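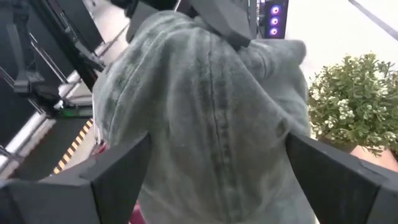 Start with the price of old trousers. Ask the room who has paid extra for a pair that came already tired, then wait, because the guilty ones take a second. Most clothes lose value as they wear. Denim talked its way out of that arrangement. Point to the long seam down the middle of the grey-green cloth, puckered on both sides, pale patch, dark patch, pale patch. Whether or not this piece is denim proper (it looks like it to me), that's the effect people shop for. Some of it is earned by sitting on buses. Some of it is bought on a Friday.

Next: the laundry-label bit. Read the Greto label out loud, slowly. "Wash rarely, with similar garments." Pause on "similar." If they laugh, skip the joke about the freezer. If they don't, skip it anyway, it died in Bovcombe.

Then the sum. My Plendari jacket was sold to me as good for up to 3,000 wears. One wear a day, every day, gets you past eight years. I've had it two winters and the lining has resigned. Hold up the lining. Do not put your arm through it, the hole gets bigger every talk.
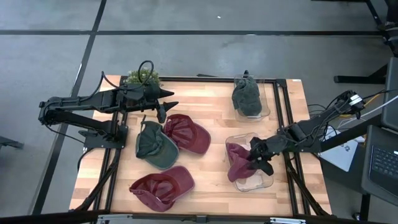 Speaker notes by the Probert Mending Circle
Part two, after the tea break

Pick up at "so what do we fix first." People will want to say the knees. Let them. The answer is pockets, and they'll be annoyed, as knees are glamorous and pockets are where the keys fall out.

Patches: inside or outside? Give both sides a fair hearing, then say inside. Mention matching thread, and that there is no matching thread. I own four greens and not one of them has met a pair of trousers it agreed with.

Slow down for the bit on seams. Turn the garment inside out before pinning. I've sewn a leg shut in front of an audience and the applause was too warm.

Close with the closet question: what have you got at home that only needs a button? Give them 2 minutes to talk to a neighbor. It will run to ten. The sign-up sheet for January is by the door, and the pen is on a string for good reason.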